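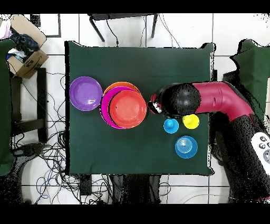
Sort them by width first and forget about color, was what someone told me under my last post, and ok, tried that, still stuck. So asking properly.

We have a mixed lot of plastic bowls, plates and cups, all bright colors, different depths. They need to go on one shelf, 17 inches to the shelf above. No drawer space. Plates are fine, plates stack, whatever. It's the bowls and cups. Some bowls are deep and flared, some are shallow, a couple small ones. Nothing is a real set.
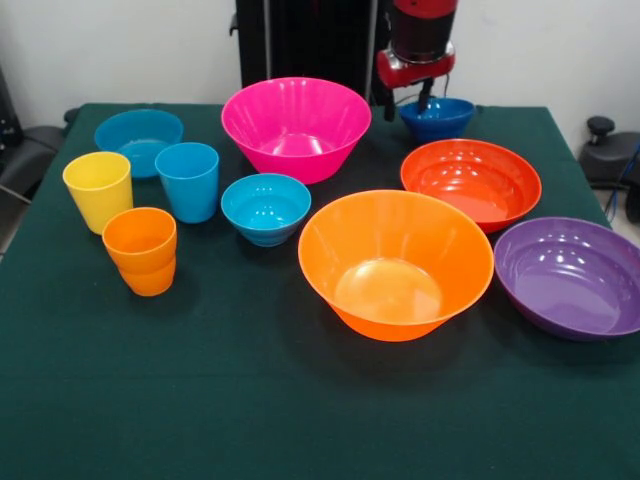 Cups on the left, bowls the rest of the way.

Every time I put it all in one pile it goes sideways. Do I need two piles? Three? Or is there an order that works for bowls that don't match? Don't want to buy a rack if I can help it. Cheap ideas please, moving to Dirnley in June and the new kitchen is no bigger.

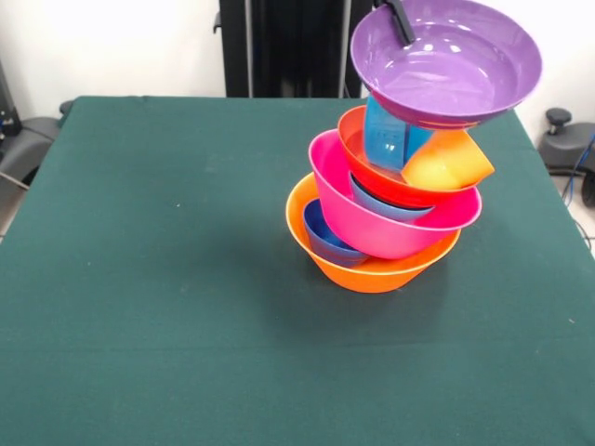
Cups in with the bowls, purple on top. Leans right.

Floor Verbruggen

Adeel Malik

Your cups are the problem. Take them out. A cup standing up inside a bowl stops the next bowl from sitting down, so everything above it tips, and then the one above that tips the other way or worse the same way.

What I'd do:

Cups on their own, one inside the other if they'll go. If one sticks don't force it, park it next to the others.

Bowls widest at the bottom. Your purple is the widest in that pile and it's at the top, flip that. Then go down in size. Small ones last, in the middle.

Deep flared ones (pink, orange) might want there own pile. Try pink into orange and see if it drops in. If it does, great, leave the shallow ones as a second pile. If it only perches then swap them.

Check each bowl before you add the next. Press lightly, should not rock. If it rocks pull it out and put it somewhere else, don't hope the next one will fix it.

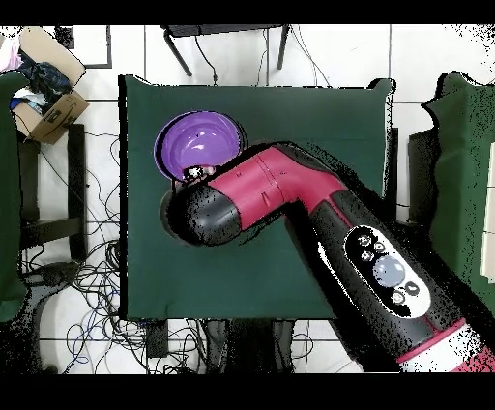
The purple one, start with this.

Also do it on the table first, then move to the shelf in two trips. I carried a whole tower once. Once.

tevlow_attic

get a rack. got mine at Cruickshank, fits 2 stacks side by side, done in five min. dont remember the price

Floor Verbruggen

Thanks Adeel, cups out makes sense, didn't think of that. Will try two piles tonight after 8. Plates can go underneath the shallow pile maybe? Or is that asking for trouble. No rack for now sorry, measured and there's no room with the plates.

Adeel Malik

Plates under is ok if they're lined up straight. Not if they're shoved over to one side.

Search answers... Go All topics Kitchen Storage

Contact us | © Prollovora Community Help | Back to top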